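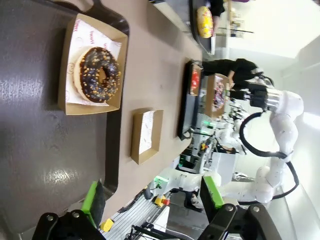

*A donut in a lined box, with black trays along the counter.*

Glazed donuts get ruined in the box more often than in the kitchen. I packed them for 2 years at Gatti before working from home, and these are the habits I kept.

## Boxing

- Let the glaze set before packing. Touch the side with a clean knuckle. If it sticks, wait.
- Fold all the boxes first and put a sheet of printed or plain food paper in each. Keep the empty ones next to the one you're filling.
- Pick a box with a little space around the donut. A tight box scrapes the glaze going in and again coming out.
- Lift from underneath with two fingers or a wide spatula. Never pinch the top.
- One donut to a box if it has a heavy topping. Crunchy pieces come off when two rub together.

## Trays

Keep one order to a tray, box and all, with the cup or napkins beside it. Trays with a raised rim are worth the extra money. The flat ones I bought from Camis let a box slide off on the first turn.

Wipe trays with a damp cloth between orders and dry them right away. Glaze left overnight needs hot water and ten minutes of soaking.

## Sprinkles

Put them on while the icing is still soft, over a rimmed pan, and pour what falls back in the jar at the end. Liliana Palumbo wrote in to say she chills white icing for 3 minutes first so the colors don't bleed. I tried it with red and it helped some.

## Storing

Close the lid only when the donut is fully cool. Room temperature is fine until the next day. The fridge makes the dough tough.

Updated Aug 30, 2018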